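Section 5: Replacing the Fill Valve

This section covers the Sterkeo 24 fill valve in a standard two-piece toilet. If you are replacing the flush valve as well, do Section 6 first and then come back to step 4 here. Part numbers are listed on the inside cover. The replacement seal kit is part 2181.

Before you start

You will need an adjustable wrench, a sponge, a small bucket, a towel and the new valve with its washer, locknut and refill tube. Check that the shutoff valve under the tank turns freely. If it is stuck or drips when closed, shut off the water to the house and replace the shutoff first.

CAUTION: Do not use pipe dope or plumber's putty on any plastic thread in this kit. Both can crack the shank over time.

Removing the old valve

1. Turn the shutoff clockwise until it stops.

2. Lift the tank lid straight up with both hands and lay it flat on the towel, away from where you will be kneeling.

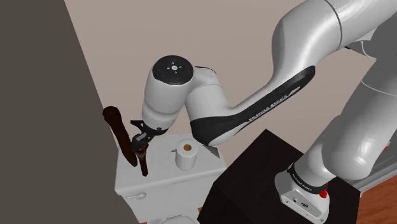

Do I have to take the tank off the bowl to change the fill valve?
The tank stays where it is. The fill valve comes out through the top once the locknut underneath has been removed, and the tank bolts are not touched at any point in this section.

3. Flush and hold the handle down until the tank stops draining. Sponge out what is left into the bucket.

4. Set the bucket under the supply line. Unscrew the coupling nut by hand, or with the wrench if it has not been moved in years.

5. Hold the old valve inside the tank with one hand and turn the locknut counterclockwise with the other. Lift the valve out.

6. Wipe the area around the hole, inside and out. Mineral scale left here is the usual cause of a slow leak later.

NOTE: On older tanks the locknut may be brass. If it will not move, apply penetrating oil and wait — forcing it can crack the china.

Setting the height

7. Stand the new valve next to the overflow pipe. Twist the lower body to raise or lower it until the critical level mark (CL) sits at least 1 inch above the top of the pipe. Push the lock ring down until it clicks.

8. Slide the cone washer onto the shank with the narrow end pointing down.

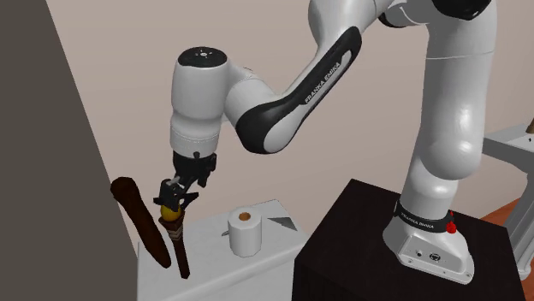 9. Lower the shank through the hole and turn the valve so that the float can move without touching the tank wall or the flush lever. Press down on the valve and thread the locknut on from below. Tighten it by hand, then give it one half turn with the wrench. Stop there.

10. Reconnect the supply line, hand tight plus a quarter turn.

11. Push the refill tube onto the nipple and clip the other end to the overflow pipe. The end of the tube must stay above the water — if it is pushed down inside the pipe, it will siphon the tank and the valve will keep running.

Testing

Open the shutoff slowly and let the tank fill. Feel around the locknut and the coupling with a dry paper towel. If either one is damp, tighten it slightly and check again. The water line should settle at the mark molded into the tank wall, or 1 inch below the top of the overflow pipe if there is no mark. Turn the adjustment screw clockwise to raise the level.

Replace the lid. Check for drips again the next day.

Revised 2026-05-26. Technical review: Raelene Kingi.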